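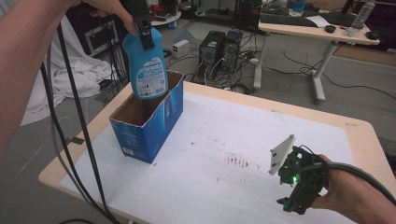
Progress report, second period
Good practice for hand-guided demonstration recording
Prepared by the Lustadside practice group for the Dellis program office

Where we stand

At the end of the last period we promised you a rulebook. We now have a draft of one, it is 17 pages long, and people have begun to disobey it in ways we can learn from. We count this as progress, and we would ask the program office to do the same.

For those joining the file in the middle: the project is writing a code of practice for teams who teach robots by having a person do the job first, with a pair of hand-held grippers, while everything is recorded. The robot learns later, from the recordings. Most of the published safety rules cover the robot. Very few cover the person standing at a table for a whole afternoon putting bottles into boxes, or the floor that person is standing on, or what ought to be written down before the recording goes to someone else. The code is meant to fill that hole, in language that can be read by a person who started last month.

The draft has three parts: the station, the operator and the record. Each has moved by a different amount, and the one we expected to be easy has moved the least.

Part one: the station

This was the easy one.

The draft started with a clause saying that the recording area should be "kept tidy." Both test sites, Lustadside and Harb, reported full compliance within a day. A walk around either site suggested that the word had been given a generous reading. We have since dropped "tidy," along with "reasonable," "suitable" and "where practical," all of which turned out to mean "as we had it before."

The current text is built on distances and on things a visitor can check by looking:

1.1 The operator's standing area and the path to the nearest door are kept free of cables, cases, cloths and equipment.
1.2 Gripper cables leave the operator to the side or the rear. No cable loop hangs where a foot can enter it.
1.3 Computers that serve the station may stand on the floor only if they and their cables are outside the standing area, and the cables are bundled.
1.4 The work surface is cleared of everything the task does not call for. If a covering is used, its condition is noted in the record, and it is replaced when marks on it could be taken for objects.
1.5 Drinks are kept off the work surface and off any desk holding equipment, unless they are part of the task.

Clause 1.5 has produced more correspondence than the rest of the code together. The difficulty is that much of our test work involves bottles, so at any time a station may hold a bottle that is equipment, a bottle that is scenery and a bottle that is lunch. Harb proposed colored stickers. Lustadside proposed trust. We have gone with a shelf outside the station for personal bottles, and a sentence stating that any bottle found inside is presumed to be data.

Clause 1.2 is the one we would fight for. A tethered gripper in each hand means the operator cannot easily look down, cannot grab a table edge, and will protect the equipment before their own knees. We had two stumbles this period, neither leading to injury, both on a cable loop, and both reported only when we asked over coffee. The reporting form has been cut to four lines as a result. It used to be two pages, one of them about the form.

Part two: the operator

The operator part has gone better than planned, mainly because the operators wrote it. Our own first version had a heading called "Human Factors" and a paragraph on posture that none of us could follow while sitting down. The operators sent back a page and a half with the heading "Arms," and that is close to what the draft now says.

The main points are as follows.

Sessions run for no more than 16 takes before a break, and the break is taken with both grippers put down. A break spent holding two grippers while discussing the next task is a meeting, and the draft says so.

The table height is set for the operator, and for the task as well. Lowering a bottle into a tall open box puts the hand a good deal higher than sliding something across a flat surface. A table that is right for the second will have the shoulder up near the ear by the end of the first. Operators at Harb now set the height with the tallest container already on the table. It takes under a minute, and we wish we had thought of it.

Fingers stay behind the guard line on the gripper body while the jaws are moving. On the older printed grippers there is no guard line, so the draft asks for one to be painted on. We expected complaints about paint. We received complaints about the color, which was changed.

An operator may end any take at any time without giving a reason, and a take ended that way is kept, marked and not held against anyone. We consider this the most useful sentence in the document. It also gave us better recordings. When people are allowed to stop, they no longer finish a bad take with a worse one to save it.

We have not settled how to rotate operators at small sites. A rule requiring a second trained person is easy to write and would close Pukska entirely, as Pukska is one person and a very good kettle. The wording is open, and we would welcome a view from the program office on whether small sites should be exempt or helped.

Part three: the record

The third part says what travels with a recording when it leaves the building. At the start of the period the honest answer was a folder name. We have opened folders called "final," "final_real" and "bottles_good_USE," and we no longer judge.

The draft requires a one-page sheet per session, filled in before the first take. It lists the task in a plain sentence, the objects, the two grippers by number, the state of the work surface, who may appear in view and whether they agreed to it, and anything in the background that should not leave the site. Whiteboards are the usual trouble. So are screens, visitors' badges and shipping labels. The rule on labels gave us a long afternoon: a label with a barcode on a grocery box is harmless, and the one on the parcel it came in may carry a home address, and both look much the same from across a room. The sheet now asks the operator to turn every box once before starting and read what is on it.

We tested the sheet against recordings already made. Of 1,050 takes drawn from the two main sites, 80 could not be matched to any task at all by a reviewer who had not been there. The reviewer could see very well that something was being moved. Whether it was supposed to go there was another matter. Most of the failures came from sessions where the task had been changed halfway through and everyone in the room knew it.

We had budgeted for a software tool to produce the sheet. The trial was done on paper, with a clipboard tied to the station, and the operators have asked to keep the clipboard. The money set aside for the tool is mostly unspent and is shown as such in the attached accounts. We realize this is an unusual thing to confess to a funder.

What slipped

The comparison with existing workplace rules is late. We read the ones we could find, sorted them by topic, and discovered that we had sorted them by which of us had read them. The work is being redone by subject and should reach you in December.

The plan to have Harb inspect Lustadside and Lustadside inspect Harb happened only in one direction. Harb came, looked, was offered cake, and wrote a report so polite that it had to be returned for more findings. The second version had plenty. The return visit is booked, and the inspectors will bring their own cake.

The poster is also late. There are now three competing versions, and we are no longer sure the code needs a poster.

Changes we ask you to approve

First, that the unspent tool money be moved to pay operators for their time in reviewing the draft. They have been doing it between sessions, which breaks our own rule on breaks.

Second, that Pukska remain in the trial for the next period although it cannot meet the two-person clause. A code that only works in a room with plenty of staff will be admired by rooms with plenty of staff.

Third, that the word "guideline" in the project title be changed to "practice." "Guideline" was read at both sites as "optional," and in one case as a request for floor tape.

Next period

We will run the full draft at all three sites, unannounced checks included. The checks will be made by one person with a printed list, a tape measure and no authority, and the results will go to the operators before they go to us. We will count how many station clauses are met at the start of the day and again at four in the afternoon, as we suspect these are two different rooms. The record sheet goes into its second version with a line for mid-session task changes. The revised draft, with a note of each clause that was dropped and who complained about it (by role), will come to you with the next report.

The accounts and the current draft are attached. Page 9 of the draft has a coffee ring on it in the scanned copy, and a clean one can be sent on request.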